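Laneck gripper comparison

The Laneck gripper comparison is a series of trials in which several robot hands were tested on the same tasks, most of them involving the lifting and carrying of household furniture with a human partner. It was organized by the Mistanside workshop in Lenport and began in January. The series is often cited in discussions of low-cost humanoid hands, though its methods have been disputed and its main claim has not been repeated elsewhere.

Background

Mistanside had earlier published results for a single two-arm setup running on the Um controller. Those results were given as a success rate with no account of what counted as success, and critics noted that a table dropped an inch from the floor was scored the same as one set down cleanly. The Laneck trials were meant to answer this. Each gripper was to be fitted to the same arms, run with the same controller settings, and judged by a written scoring sheet.

Method

The full plan called for 1333 lifts divided among 9 grippers. The published tables cover 1000 of them. The remaining lifts are described as "incomplete" in the project notes, with no breakdown by gripper — a gap that matters, as a hand that fails often would be expected to lose more of its runs this way.

The carrying task puts a person on one side of a small table and the robot on the other. The person was told to follow the robot's lead and to avoid correcting the tilt of the top. How closely this was followed is unknown. Forces on the human side were never measured, so a weak grip could be hidden by a helpful partner. 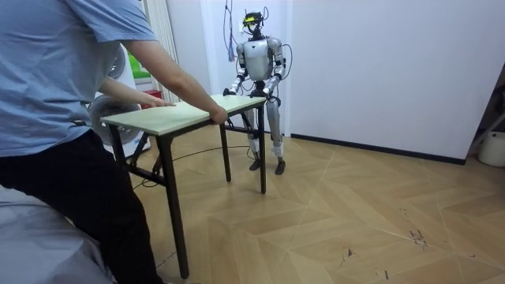
Shared table hold with a humanoid robot. Both dark gripper hands are on the far edge of the tabletop, which is slightly tilted.

Scoring was done by one person per session. A later check of 100 recordings by a second scorer produced different marks in a number of cases, chiefly over whether a hand had slipped or had simply changed its grip. Mistanside kept the original scores.

Results

The project ranked a plain two-finger gripper first for carrying and a softer, padded model first for small objects. The gap between the top three hands in the carrying task was narrow, and the order changes if sessions with a replaced wrist cable are left out. Claims that the trials "settled" the question of finger count go well beyond the tables.

Camera placement was also compared, but only with two of the grippers. Head-mounted cameras did slightly worse than wrist-mounted ones when the tabletop blocked the view of the hands. This is the least disputed finding of the series, and also the least surprising.

Later use

The scoring sheet was revised on Jul 1, 2024, and now treats a slip and a regrip as separate events. Older scores were not converted. Results from before and after the change are still sometimes shown in the same chart, usually without a note.

See also: Um controller; Two-arm lifting; Wrist cameras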